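Home Talks Workshops About Contact

The Cupboard Problem: notes for the Tatcombe evening
Filed under: Talks, Kitchens & Small Rooms

Start before they've finished their tea. Wait for the chairs.

Good evening. My name is Juwita Rahman and I have spent a large part of my adult life thinking about where plates go. My mother had hoped for dentistry.

Ask for hands: who has a stack at home where the plate you want is always at the bottom? Leave the hands up a moment. Let them look at each other.

The stack is the villain of tonight's talk. It looks tidy, it photographs well, and it hides everything except the top plate, so you use the top plate, wash it, put it back on top, and use it again tomorrow. I have met dinner services in Stosdale where the bottom two had gone eleven years without a potato.

(Pause. If no laugh, move on briskly.)

So, get everything out. All of it, on one surface, spread so each piece can be seen. Plates and lids together, because they will be fighting over the same shelf later. Then put in a riser, a little raised shelf, and you have a second floor for the price of a takeaway. The Krishnan flat got by on one for 2 years.

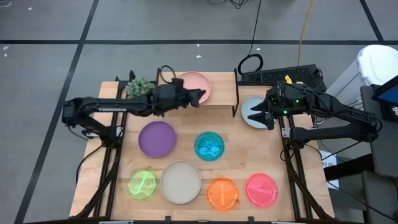

Should big plates go underneath or on top?

Underneath, on the lower level, with the small ones up on the riser where one hand can reach them.

Slow down here, people write this bit down.

Colour next. A pink plate and a pale blue one are easy to tell apart at six in the morning. Four shades of oatmeal are a guessing game. I don't say buy new ones. I say that if you've already got the cheerful set, stop saving it for visitors.

Lids: stand them on edge in a rack. Any lid with no pot goes in the box by the door, and you are allowed one minute of grief. Zulkifli Lau will try to tell you from the back row that lids can be reunited. He has been keeping one since Votow and it fits nothing.

The plant. Someone always asks. Yes, keep a plant by the shelf if you like. It takes up the space of a soup bowl and never needs drying.

Homework: one cupboard, 30 minutes, kitchen timer. Stop when it rings, even if the floor looks worse than when you began.

Questions, then raffle. Do NOT let the raffle go first again.

Contact: the talks page | © Juwita Rahman | Back to top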